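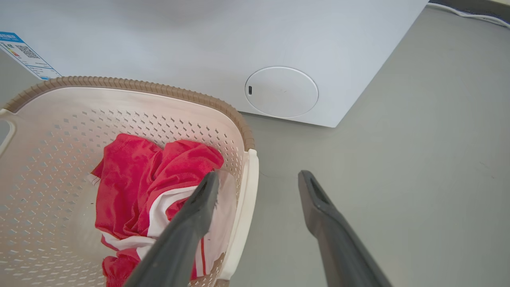 How to Submit Poems to the Wamville Review

The Wamville Review publishes poetry twice a year. The following instructions apply to all writers, including those whose work has appeared in the magazine before. Please read them in full before sending a manuscript.

Before You Begin

Submissions for the spring issue open in October. The editors consider unpublished work only. A poem that has been posted on a personal website is treated as published. A poem shared in a closed workshop or read aloud at an event is not.

Writers may send up to five poems. The combined length must not exceed 200 lines, and blank lines between stanzas are not counted. A sequence in numbered parts is considered one poem, provided that all parts appear under a single title.

Step 1. Prepare the manuscript

Place all poems in one document, with each poem starting on a new page. Use a plain 12-point typeface and single spacing. If a stanza continues onto a second page, type "stanza continues" or "new stanza" in brackets at the top of that page.

Long lines present a particular difficulty. The printed page is narrow, and lines of more than 70 characters will be turned over and indented. Writers who object to a turned line should say so in the cover letter. Poems that depend on exact placement across the page should be sent as a PDF in addition to the editable file.

Do not put your name on any page of the manuscript. First readers do not see the names of contributors.

Step 2. Write the cover letter

The letter should contain your name, mailing address, the titles of the poems in order, and a biographical note of no more than 60 words written in the third person. List no more than three previous publications. An explanation of the poems is not required and will not be passed to the readers.

Translators must also name the original author and state who holds the rights. Include the source text for each poem. Translations from Welsh are read by Gwenllian Price, and translations from Ukrainian by Taras Zinchenko. For other languages, please inquire first.

Step 3. Name and send the files

Give the manuscript file the title of its first poem. The cover letter should carry the same title followed by the word "letter." Upload both files through the submission form. Work sent by email is deleted unread, except where the editors have agreed to another arrangement for reasons of access.

Step 4. Wait for a decision

Each manuscript is read by two people, and final selections are made by the poetry editor, Branwen Harries. Please allow four months before sending an inquiry.

Simultaneous submissions are permitted. If one poem is accepted elsewhere, add a note to your existing entry giving its title. The remaining poems will stay under consideration. Do not withdraw the whole entry and submit again.

Step 5. Return the proofs

Accepted contributors receive page proofs and have seven days to return them. Corrections should be limited to errors of setting, spelling and punctuation. Substantial revisions must be agreed upon with the poetry editor before proofs are issued.

Copyright remains with the author. If the poem is later collected in a book, the magazine asks to be credited as the place of first publication.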